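Speaker notes — Midberg Housing Office, resident orientation talk
Presenter: Yogesh Lodhi, Resident Services
Running time: 25 minutes, with questions held to the end

## Opening (slide 1)

- Welcome residents on behalf of the Midberg Housing Office.
- State that the talk covers noise between apartments: how it travels, what the lease requires, and how a complaint is handled.
- Mention that printed copies of the noise policy are on the table by the door. The large-print version is in the blue folder.
- Residents of Cabral House and Rillov Court are under the same policy. Flistalton residents have a separate lease and should speak with the desk afterward.

## Why this subject (slides 2–3)

Last year the office received 300 written complaints of all kinds. Of these, 95 concerned noise, and 83 of the noise complaints came from residents living directly below the apartment they named. Pause here so that people can read the chart.

The point to make is that most of these complaints described ordinary daily activity — walking, moving chairs, closing cabinets. Very few described parties or loud music. Please do not name buildings when giving the figures, even if asked.

## How sound travels (slides 4–5)

- Airborne sound: voices, television, music. Curtains, rugs, and full bookshelves reduce some of it inside the room.
- Impact sound: footsteps, dropped objects, furniture legs. It passes into the floor structure and can be heard two rooms away from where it started.
- Residents often name the wrong apartment. Ask staff members in the room to confirm this if the audience seems doubtful.
- Play the two short recordings. Check the volume before the doors open; at the June session the second recording was much too loud.

## What the lease says (slide 6)

Read section 4 aloud in full. Then restate it in plain terms:

- Quiet hours run from 10 p.m. to 7 a.m.
- Laundry machines inside apartments may not be started after 9 p.m.
- Bedrooms and living rooms must have rugs over the main walking areas. The office does not inspect for this unless a complaint is open.
- Drilling and hammering require notice to the neighbors above, below, and on both sides.

Expect a question about small children. The policy makes no exception to quiet hours, but staff do not issue warnings for a crying infant.

## Simple changes at home (slides 7–9)

- Felt pads under chairs and tables. The desk has 100 packs to give away, one per household.
- Rubber mats beneath washing machines.
- Footwear. Ask residents to take off hard-soled shoes at the door and to change into something soft for indoors.

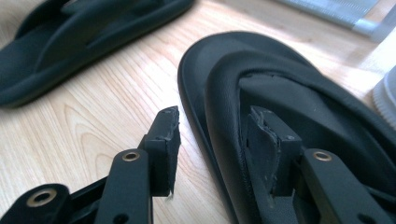 - Doors. Self-adhesive bumpers on cabinet and closet doors cost very little and may be fitted without permission.

## Making a complaint (slide 10)

Residents are asked to speak with the neighbor first if they feel safe doing so. If the matter continues, they should complete Form N and attach a log of dates and times. The office will reply in writing within ten working days — please state this clearly, as the old leaflet still says five.

## Questions

Take questions until the hour. Refer individual cases to the desk, and collect the sign-in sheet before leaving the room.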